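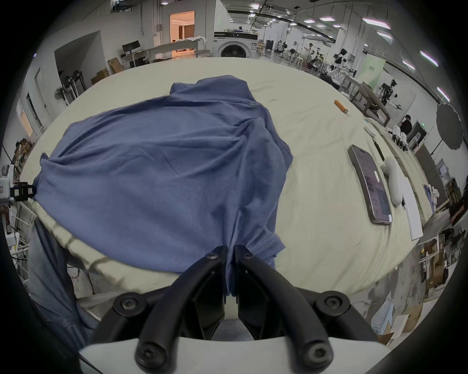 Working a T-shirt by the hem with the hand-held gripper, at the shared shop in Ellstead.

Folding laundry, the slow way

8 November 2018

The project is called Leto. It's a gripper you hold in your own hand, and the idea is that it picks up clothes. So far, T-shirts mostly. The builder, a member of the Ellstead shop who asked to stay out of print by name, started on it in June at a kitchen table in Madbridge and ran out of table.

"I wanted the jaws sorted before anything else," the builder says. "Arms you can buy. Jaws that get hold of one layer of cotton and not three, good luck."

We talked standing up, in between tries. Cost so far: $938, a good part of it on parts that got thrown out. The first fingers were too blunt. The next lot snapped. The ones in use now are black, angular, and go in under a hem pretty well if you come at it low.

"Come in from the top and you just push the shirt around. Everbody does it the first time. I did it for a month."

Why cloth at all? "Because a box stays a box. You put a shirt down and it's a new shape, you put it down again, another new shape. I like that. My family doesn't, they want the kitchen back."

The cover on the table matters more than you'd think, apparently. Bare tabletop and the shirt slides off with the jaws. With a cloth down it drags a little, which helps.
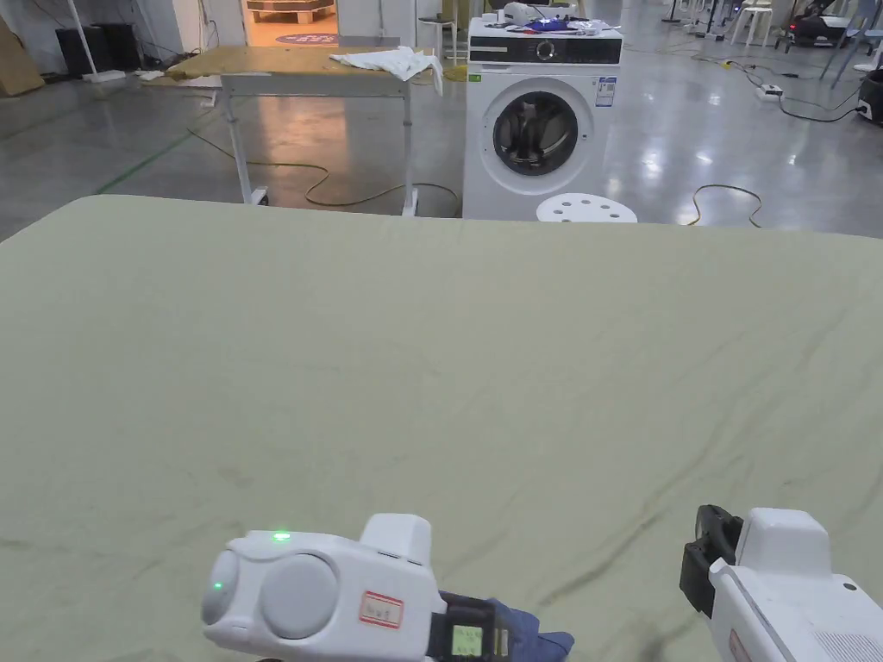 Two hands

One gripper can lift. Folding wants 2. The second was built off the same drawings, a Bundgaard pattern passed along by another member, then changed so much that "Bundgaard wouldn't know it."

"Left hand is fine. Right hand I'm still thinking about which way the wrist should go. Ask me again in a bit."

The target is 400 tries written up before any motor gets bought, 30 a night when the shop is quiet. Its not always quiet. The notes go in a paper book, spelling terrible, builder's words.

And after shirts? "Socks. No, towels. Towels, then socks."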